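Vindham opens a laundry and kit room at its Collik centre

Vindham, the charity that supports young people in their first homes, has opened a laundry and kit room at its Collik centre. The room was ready for use on Wednesday, January 11, 2023, and is open to every tenant on the Salian scheme as well as to the sports teams that train at the centre.

Until now, tenants had to take their washing to a launderette in town. The teams kept their kit in bags in a corridor cupboard, and shirts and shorts were often mislaid between one match and the next.

The new room is next door to the washing machines. It is small, with pale walls and a dark floor, and has an upholstered seat along one side where clothes can be put down for sorting. Baskets stand on the floor and are lined with white plastic bags, so that a full load can be lifted out and carried through to the machines in one go. The basket itself stays where it is.

Tenants moving in under the Salian scheme will be offered a short session in the room during their first month. It covers sorting by colour, reading care labels, folding, and planning a week's washing so that it does not pile up. Each session lasts 2 hours and takes place in a small group. The printed guide that goes with it has 24 pages and can be taken home.

"A lot of people come to us never having run a household of their own," said Adi Chong, who manages the Collik centre. "They ask about rent and bills, and then they ask how to stop their whites going pink. We wanted somewhere they could learn that without feeling daft."

The fittings were paid for with a grant of £1,000 from Grovik, a local supplier of household goods. Vindham met the rest of the cost from its own funds.

Tõnu Priedītis, who looks after kit for the centre's teams, said the room had already made match days easier. "Red kit goes in one basket and everything else goes somewhere else. It sounds like a small thing, but I used to spend Sunday evenings on the phone asking who had the shorts."

Vindham supports 112 tenants across its schemes. A second room, with more space for drying, is planned for September — the charity will confirm the site once the lease has been signed.

The laundry and kit room is open during normal centre hours. Tenants can book a session at the front desk or through their support worker. Teams should speak to the centre office about leaving kit overnight.
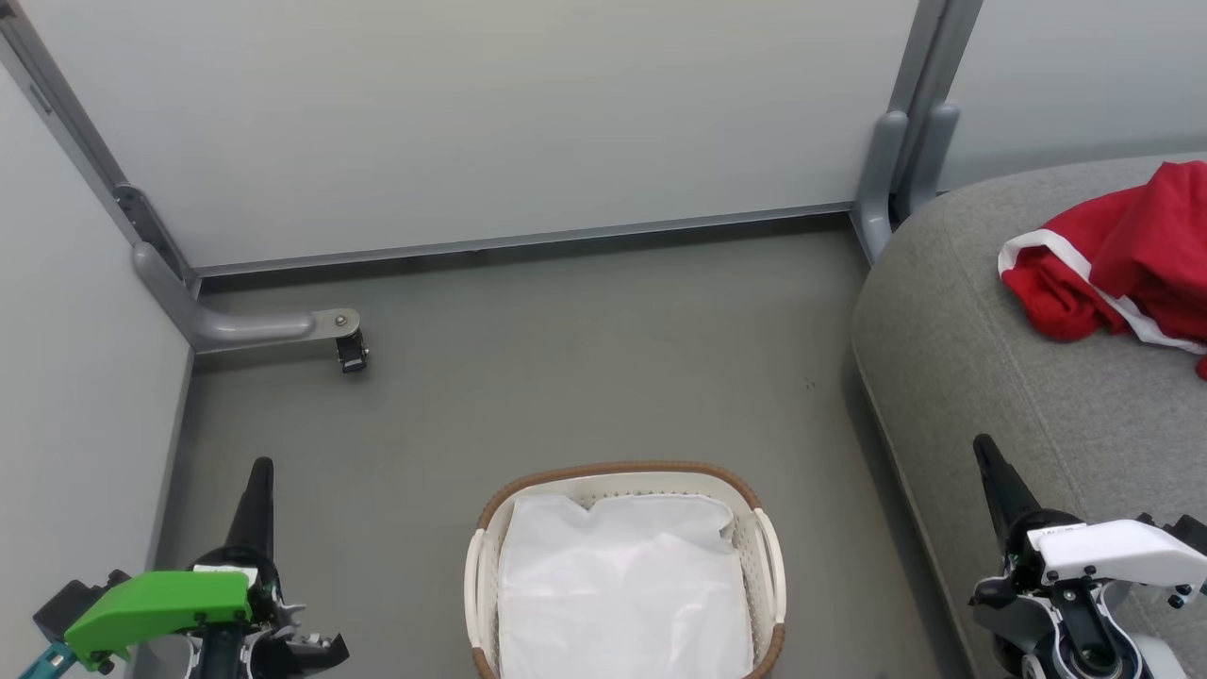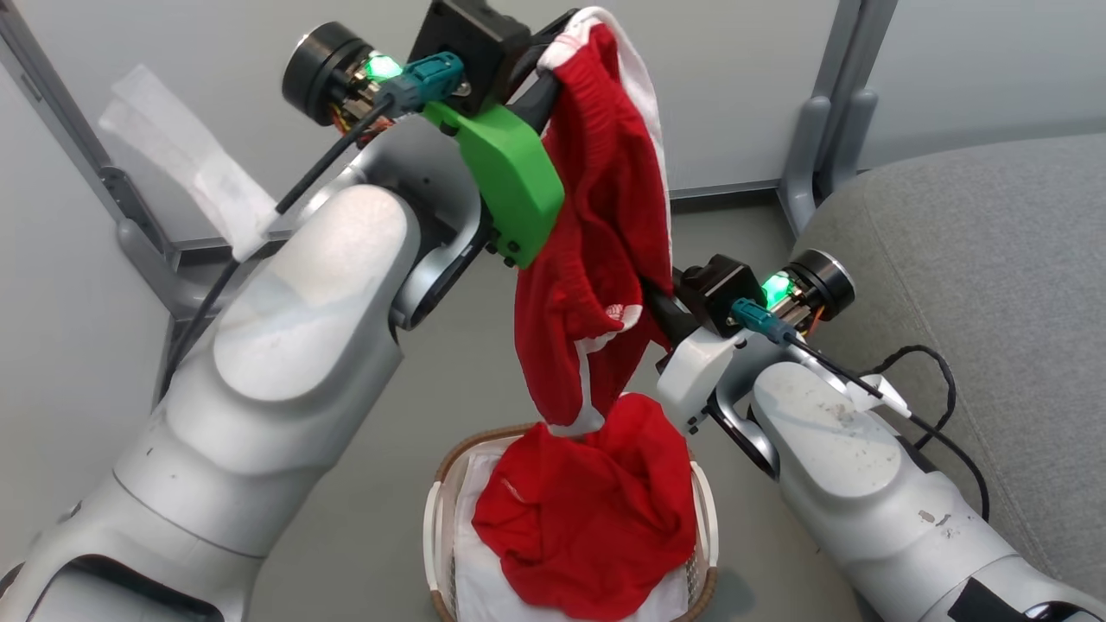
Red kit and a laundry basket at Vindham's Collik centre.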